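Home | Tickets | Knowledge base | Sites | Contact

Lighting controls: Wandis building, bay fittings not dimming after retrofit

January 14, 2020
Logged by Adesuwa Lawal, Nolano support

Site reports that 18 of the 167 new LED high bays stay at full output when the daylight sensors call for 30%. Remaining fittings dim as expected. Metered load overnight is above the figure in the savings estimate.

Checked first: sensor calibration, group assignments, firmware on the Plustska controller. All match the commissioning sheet. Swapped one driver with a known good unit. Fault stayed with the position, so drivers ruled out.

All affected fittings are on circuit C, which reuses control cable left from the 2013 fluorescent scheme. Measured 0-10 V pair at the first fitting: 9.8 V with the controller set to 3 V. Disconnected the pair at the junction box and the controller output dropped to 3 V - so the voltage is coming from the field side. 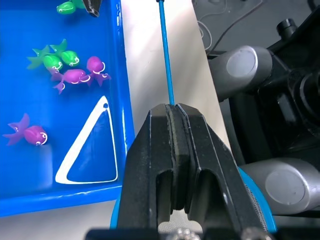 Traced to a wall dimmer from the old scheme, still wired in parallel behind a blanking plate. Removed and terminated. Circuit C now reads 3.1 V and all fittings on it dim.

Open items: site to confirm overnight load after one full billing period. Rebate paperwork stays on hold until then. Drawing for circuit C needs correcting - old dimmer is not shown.

Status: monitoring

Related tickets
Wike depot: occupancy sensors time out too early
Plustska controller loses schedule after power cut
Flicker at low output on mixed driver circuits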